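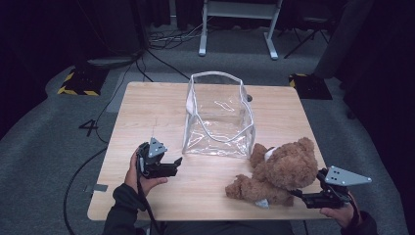

I finished the Hartley painting on Monday and dropped it off the same afternoon. It's a watercolor of the old feed store, 16 by 20 before the mat, and it took me most of September. I had planned on two weeks.

The trouble was the sky. I put down a flat gray wash the first time and it dried with a hard line through the middle, right above the roof. I tried lifting it with a damp sponge and made it worse. So I started over on a new sheet. The second sky is warmer than the real one was, but I like it better with the red siding.

The show is in the side room at the Sturkach library again this year. There are 130 pieces hanging, which is more than that room should hold. Mine is by the drinking fountain. Clive Sedgwick has three pastels on the long wall and they look very good there. He has gotten looser in the last year. The one of the creek bank is mostly paper, with a few dark strokes for the roots.

Daiane Leite judged. She gave first place in watercolor to Oranuch Rojanasak for a still life of onions on newspaper. I would have picked it too. The onion skins are done with one thin layer of orange and a little scraping, and she left the print on the newspaper blurry so you don't stop to read it. I got an honorable mention, and a note on the back of the card saying my shadows were too even. She's right about that.

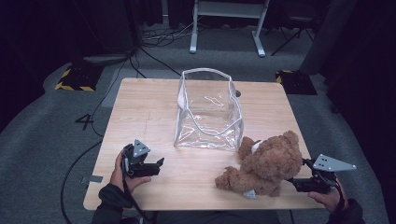 I've been working on the shadows since then. I tend to mix one big puddle of blue and brown and use it for everything, the shade under the eaves and the shade on the ground alike. This week I did four small studies of the same corner of the porch and made myself mix a new color each time the surface changed. The third one is the best. The fourth got muddy because I was tired and didn't change my water.

I also switched paper. I had been buying pads, but the sheets buckle when I get them really wet, even taped down on all sides. Full sheets of the heavier paper cost me $172 for the pack, and I cut them in quarters for studies. I am being careful with them.

Kamonchanok Panyasiri asked if I would trade a small painting for one of her linocuts. I said yes. She wants the porch, so she may get the third study if I can stand to part with it. Her print is of two herons and it would fit in the hall next to the coat hooks.

The show stays up through the end of next month, and the library is open until 8 on weeknights. I have to pick up the feed store after that, unless it sells. Next I want to try the grain elevator from the other side of the tracks, in morning light.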